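Capítulo 8
Automação de serviços de apoio e reorganização do trabalho

Objetivos do capítulo
Distinguir tarefa, posto e função na análise de um serviço automatizado.
Identificar o trabalho residual criado pela automação parcial.
Calcular a carga de supervisão por turno.

8.1 Tarefa, posto e função

A automação incide sobre tarefas. Um posto de limpeza de escritórios reúne atividades de natureza diversa: recolher resíduos, desocupar superfícies, repor consumíveis, comunicar avarias. A transferência de uma delas para um sistema robótico altera o peso relativo das restantes e, com ele, o conteúdo do posto.

O caso de referência deste capítulo é a empresa Sillum, que introduziu manipuladores de dois braços na recolha de resíduos em salas de trabalho. Antes da introdução, a equipa tinha 17 pessoas e assegurava 40 salas por turno.

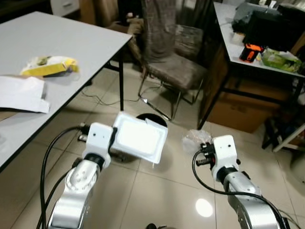 Na análise de Chege e Minja, o posto foi decomposto em 20 tarefas elementares, das quais oito foram atribuídas ao robô. As demais – entre elas a decisão sobre o que é resíduo e o que é objeto pessoal – permaneceram com os trabalhadores. Uma embalagem sobre uma mesa pode estar vazia ou ainda em uso, e o critério de decisão depende do conhecimento da sala e de quem a ocupa.

8.2 Trabalho residual e supervisão

Designa-se por trabalho residual o conjunto de intervenções humanas necessárias para que a tarefa automatizada se complete. Inclui a preparação do espaço, a correção de preensões falhadas e a validação do resultado. Este trabalho raramente consta da descrição do posto e deve ser medido em separado.

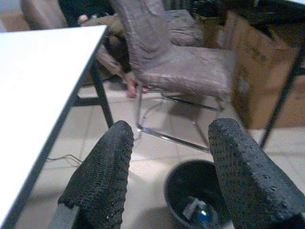
Figura 8.2 – Cesto de resíduos com garrafa de plástico, entre os dedos da garra.

A carga de supervisão (Cs) define-se como o quociente entre o tempo de intervenção humana e a duração do turno. Valores elevados de Cs indicam que a tarefa foi deslocada para outro trabalhador, em geral com classificação profissional distinta. A secção 8.3 trata das consequências dessa deslocação para a formação e para a escala de turnos.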